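旧药瓶别急着扔:格兰登社区“药箱清理日”开到第四个年头

2025年11月17日 星期一
文/苏玉兰
分享 40 评论 2

天一凉,家里的药箱就开始热闹了。感冒的、止咳的、贴膝盖的、去年体检完开回来吃了一半的,全挤在一个抽屉里,真到半夜要找退烧药的时候,偏偏翻出来的是一瓶看不清标签的什么东西。相信不少街坊读到这里已经在点头了。格兰登社区活动室上周末办的“药箱清理日”,就是冲着这个抽屉来的。活动今年办到第四届,从早上九点开门,到下午收摊时门口还有人拎着袋子在问:“现在交还来得及吗?”来得及,当然来得及,大家又把已经折好的桌子重新打开了一张。

今年一共收下792件过期或不再服用的药品,有瓶装的,有铝板的,也有眼药水、药膏和好几盒拆了封的冲剂。负责登记的刘景辉从早写到晚,中间只吃了一个冷掉的菜包。他说比起数量,更让他高兴的是大家带来的东西比往年整齐多了,许多人在家里就先分过一遍,内服的一袋,外用的一袋,袋口还用橡皮筋扎好,拿出来清清爽爽。去年可不是这样,去年有一位老先生直接把整个抽屉抽出来端了过来,里面还有两枚纽扣和一把不知道开哪里的钥匙,药留下了,纽扣和钥匙当然请他端了回去。

活动室靠窗的位置照旧是药师咨询。退休药师万天福带着老花镜坐了一整天,来问的人一个接一个,他一个也不催。问得最多的还是老问题:开了封的药到底能放多久?万师傅的回答也还是老样子,慢慢的,一句一句讲给你听:盒子上印的有效期,讲的是没有开封、又照着说明存放的情形;瓶子一打开,空气和潮气就进去了,日子要另外算。眼药水开封以后通常四个星期左右就该换新的,具体看说明书;糖浆类各家不同,最好开瓶当天就拿笔把日期写在瓶身上。他自己家里的药瓶,每一瓶都写着日期,太太的字比他的好看,所以大多是太太写的。

还有人问药箱放哪里好。很多人家习惯放在浴室的镜柜里,或者厨房灶台上方的吊柜,顺手是顺手,可这两个地方一个潮一个热,对药都不好。卧室或者客厅里找一个阴凉、干燥、小孩子够不着的柜子,比什么高级药箱都强。万师傅还特意叮嘱,说明书不要扔,折一折用橡皮筋套在瓶子上,将来家里不管谁给你拿药,都看得明白。

另一张长桌是“分装角”,由魏凤仪照看。她在弗洛利斯护理站做了多年居家照护,最怕看见的就是老人家把几种药倒进同一个瓶子里,图省地方。“颜色差不多,大小也差不多,晚上灯一暗,真的分不出来。”她教大家的办法很朴素:原瓶不要丢,一周的药另外放进有格子的小药盒,早晚分开,星期天晚上固定补一次,补的时候把电视关掉。来学的人里有一对母女,女儿一边听一边用手机记,妈妈在旁边说不用记不用记我都会,过了一会儿又悄悄绕回来,问那种带格子的盒子在哪里买。

说到原瓶,那种橙色半透明、配白盖子的小药瓶,这次还引出了一段闲聊。许多人觉得瓶子结实、好看,舍不得扔,想洗干净了装别的。

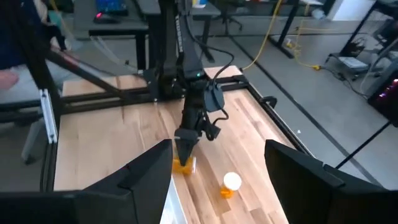 装回形针、装针线、装备用螺丝都没有问题,魏凤仪自己就拿来装缝纫机的小零件。只是有两样她请大家千万别装:一样是糖果,家里有小孩的尤其不行,孩子记住了“这个瓶子里有甜的”,以后就麻烦了;另一样是别的药。再利用之前,记得把旧标签整张撕下来,上面有姓名,有药名,有时候连住址都有。撕不干净的,用温水泡一晚,再拿一点食用油擦一擦,残胶就下来了。这个油的办法是尼马尔·维拉辛哈先生在现场贡献的,他在郭记五金店站了大半辈子柜台,对付胶水自有一套,当场示范了一回,围着看的人比排队咨询的还多,连万师傅都站起来伸长了脖子。

收下来的药品当天傍晚已经封箱,送往阿尔特内斯路的药房统一处理。平时错过了活动的街坊也不要把药倒进水槽或马桶,先用袋子装好,问一问常去的药房收不收就可以了。有些药房还会顺便替你看一眼家里剩下的那些,哪几样可以留,哪几样该换,多问一句不吃亏。

下一次清理日定在明年3月,地点仍在活动室,想帮忙登记或者搬桌子的朋友,可以直接到服务台留个名字。刘景辉托我在这里补一句,上周末有人落下一只深绿色的保温杯,杯盖里夹着一张买菜的单子,上面写着豆腐、葱和半只鸭,请失主有空过来取,杯子已经替您洗好了。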